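Room notes, Monday – ceiling, lights, noise

Started this page because the fit-out report from Medeiros says the open ceiling "performs well", and I would like to know at what. 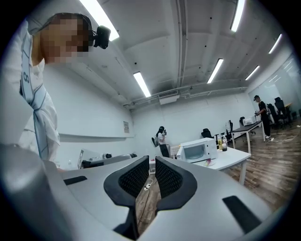 What we were told

The old suspended tiles came out in January. Everything above them was painted white: beams, pipes, conduits, the lot. The case for it, as put to us by Medeiros, was that the room would be brighter and feel bigger, that anyone could get at the services without lifting tiles, and that noise would be "comparable to before" once Plelta had hung their sound panels. The panels haven't arrived. The report was written anyway.

I'll give them bigger. It does feel bigger. I have no way of testing that and I don't suppose they had either.

Light

The new rectangular fittings are the part I was most ready to like. The tubes are supposed to be 4000 K throughout. Peninah and I went round with the meter from 8 in the morning, blinds down, holding it flat at desk height and writing down whatever it said once it settled. I won't copy the whole table here, it's on the clipboard by the door.

Readings under the fittings were good. Readings between them were lower than I expected from all the talk about white surfaces bouncing light back down. The worst spot was along the back wall, where the long pipes run across towards it. I thought at first the pipes were shading the wall. Peninah thought the fittings were simply too far off. We held a sheet of white card up where the pipes might matter and the reading hardly moved, so I'm inclined to her view, but a sheet of card on a broom handle is poor evidence and I wouldn't want it quoted.

We did not take readings before the tiles came out. Nobody did, as far as I can find. So "brighter" is a claim with one half missing. Cauã says he remembers it being gloomy. I remember it being gloomy too, and I also remember it having dead tubes for most of a year, which is a different thing from having the wrong ceiling.

Glare: there is some. Anything smooth and pale on a bench picks up a highlight from the fittings. With a screen tilted back it gets annoying. Tilting the screen forward fixes it for a person of my height and makes it worse for Cauã.

Noise

Did this after lunch with the usual people in. Method: kitchen timer set going on one bench, walk away until you can't pick it out, mark the floor with tape. Repeated by each of us, both directions. Crude, but the same method can be used again when the panels are up, and that is the main thing I want from it.

Tape marks are spread over a wide distance, mostly because people kept talking. Cauã's second run was ruined by somebody moving chairs. I've kept it in the table with a note beside it. Dropping it would make the results tidier and I don't trust myself to stop at one.

Tried a sharp noise as well (two offcuts clapped together). There's a ring to it that I don't remember from before the work, a sort of hard edge off the ceiling. Peninah heard it. Cauã said he could hear it after we'd told him to listen for it, so I count that as one and a half people.

Plelta's leaflet shows their panels in a carpeted room with curtains. We have neither to speak of. I've asked for figures from a room with hard walls and pipework on show and have had a second copy of the leaflet.

Getting at the services

Medeiros say any pipe or cable can now be reached "in minutes". Timed it. The job was to get the steps from the store, clear enough bench to stand them safely, go up, put a paper tag on one conduit, come down and put everything back. 18 minutes, of which the time spent up the steps was very short. Most of it was shifting other people's things. With the tiles it would have been the same job plus lifting a tile.

So yes, it's easier. The saving is one tile.

Dust I can't judge yet. Wiped a short length of pipe with a damp cloth and left a tag on it. Will wipe the same length again in a few weeks. White paint will show it, at least.

Cost, such as I know it

Stastutley quoted for replacement tubes at 72 a box. I've asked whether that includes delivery. Aketti are cheaper, but their sheet doesn't give the colour and I'm not mixing two whites in one room to save on a box.

Where this leaves me

Light: probably fine for bench work, weak at the back wall, no fair comparison possible with the old ceiling.
Noise: worse, I think. Not shown.
Access: slightly better.
"Performs well": don't know what this means. Have written to ask.

To do

Repeat the back wall readings in the evening with no daylight getting round the blinds.
Leave the tape marks on the floor. Please don't peel them up, including the one by the sink.
Borrow a proper sound meter if Peninah's contact still has one. The phone app gave two different answers on two phones held side by side.
Cauã to draw a plan with the fittings and the longest pipe runs on it. The one in the report has the lights in a straight grid and I'd like it checked against the ceiling before we rely on it.
Chase Plelta about the panels. Noise test again the same week they go up, same timer, same bench, same people if I can get them to keep quiet.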